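Tiltthorpe Household Manipulation Software
Progress report to Sivico, second reporting period
Prepared by Anikó Lengyel, software lead

Summary

Work in this period went into three areas: the grasp perception module, the task planner, and the tools we use to review and label hand-held gripper recordings. The perception module is on schedule. The planner is behind by one milestone, for reasons given below. The review tool was finished in November and is in daily use. We are not asking for a change to the budget. We are asking to move the planner milestone to the next period.

Status against milestones

M4, review and labeling tool: complete.
M5, grasp perception on soft and crumpled items: complete, with one open issue.
M6, planner for mixed clutter on beds and sofas: late, first version running.
M7, controller changes for compliant finger pads: in progress, on schedule.
M8, integrated test on the arm: not started, as planned.

M4: Review and labeling tool

The tool is called Flukness. It loads a recording, lines up the video with the gripper opening signal and the estimated hand path, and lets a reviewer mark where each grasp attempt starts and ends. In the last report we said that the alignment step had to be done by hand. It is now automatic. The software looks for the closing motion in both signals and shifts one against the other until they match. A reviewer can still override the result, and the override is saved with the name of the person who made it.

At the close of the period 567 recordings had been through the tool. Of these, 29 were rejected at review. The main cause of rejection was lost tracking when the gripper came too close to a plain surface. White cupboard doors and plain blankets give the tracker very little to hold on to, and glossy doors add reflections that move as the gripper moves. We have added a check that runs on loading and flags any recording where the tracker reports low confidence at the moment of grasp. Reviewers used to find these by watching the whole recording.

Chia-jung Yip wrote most of the tool and has also written the user notes. The notes are a short text file in the same repository. We would like to keep them there and not produce a separate manual.

M5: Grasp perception on soft and crumpled items

The goal was to take one wrist-level view and return a ranked list of grasp candidates for small soft items lying on bedding. The module now does this. It runs in three stages: a segmentation stage that separates loose items from the surface under them, a stage that estimates a height map around each item, and a scoring stage that checks whether both finger pads can reach the surface on either side without hitting a neighbor.

The scoring stage took the least work. Most of the effort went into segmentation. Printed fabric was the difficulty. On a plain sheet the first version already separated wrappers and gloves from the background well enough to use. On a sheet with printed characters it returned the printed faces and bows as objects and ranked them highly, partly because they have clean outlines and a crumpled wrapper does not. Training on more printed bedding helped but did not remove the problem.

What did help was using the height map earlier. Segmentation now receives a rough height estimate as an additional input, and a region with no height above the local surface is marked down before it gets to scoring. Print is flat, so most of it drops out. The cost is run time, which has gone up. It is still inside the limit we agreed for this milestone.

Views of this kind are the ones we now use as the standard hard case for the module. They have patterned fabric under the items, small shiny wrappers lying close together, and parts of some items hidden behind a finger. 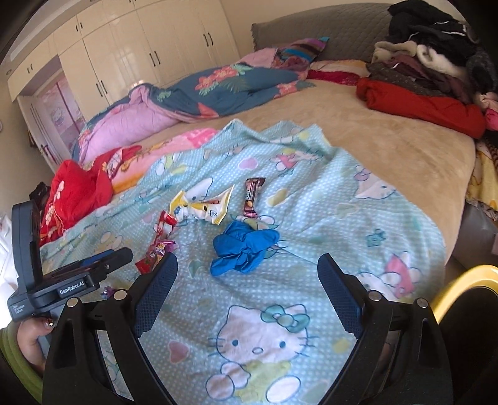 Gripper over patterned bedding with a crumpled blue glove and candy and snack wrappers. Larger bedding and clothing toward the headboard.

The open issue is folds. A wrinkle in a sheet has real height, so the check described above does not remove it. Where a fold crosses a printed figure, the module can still report an object. We have tried two fixes. The first compares the pattern on both sides of the fold and treats it as one surface if it continues. This works on regular patterns such as dots and does poorly on large single prints. The second leaves the decision to the controller, which closes lightly and checks how the resistance builds up. We prefer the second, but it depends on M7.

Foil wrappers remain weaker than cloth and rubber. The height estimate is noisy on shiny material. We treat this as acceptable for now because the scoring stage tolerates a fairly large error for items this thin.

M6: Planner

The planner decides what to pick, in what order, and where to put it. Sorting trash from things that should stay is part of this. The first version plans over a flat list of items and works when they are few and well apart. It is late because the flat list turned out to be the wrong structure once large soft things were on the same bed. A heap of clothes is not one item, and its parts cannot be listed until some of them have been moved. The old planner either ignored the heap or tried to pick it up whole.

We have replaced the list with a tree. A heap is one node, and the planner may ask perception to look again after each pick and split the node further. Small loose items are cleared first, as they are quick to do and tend to fall into the bedding if a blanket is pulled. The new structure is in place and passes its unit tests. The rules for when to look again are not tuned. At present it looks too often, and this makes each run slow.

Berisha, the subcontractor for the simulation side, has delivered a cloth model that we can run the planner against. It handles single sheets well. Layers of blankets on top of each other are slow to simulate and sometimes pass through one another. They have a fix in test.

M7: Controller

The controller now reads finger position at a higher rate and limits closing force by item class. The class comes from perception, and if there is no class the lowest limit is used. Five force settings are defined. Work on the light-close check mentioned under M5 has started, and the logging for it is in.

Risks

The planner delay could push into M8 if tuning takes longer than one period. To limit this, M8 can begin with the small-item subset only.

Simulation of layered bedding is outside our direct control. If the fix is not delivered, we will tune on recordings and on the arm.

Plans for next period

Finish tuning the look-again rules and close M6.
Finish the light-close check and use it to settle the fold issue.
Add foil items to the height map training set.
Begin M8 on small items.

Decision requested

Approval to move M6 to the end of the next period, with no change in cost. Written confirmation to Anikó Lengyel is enough.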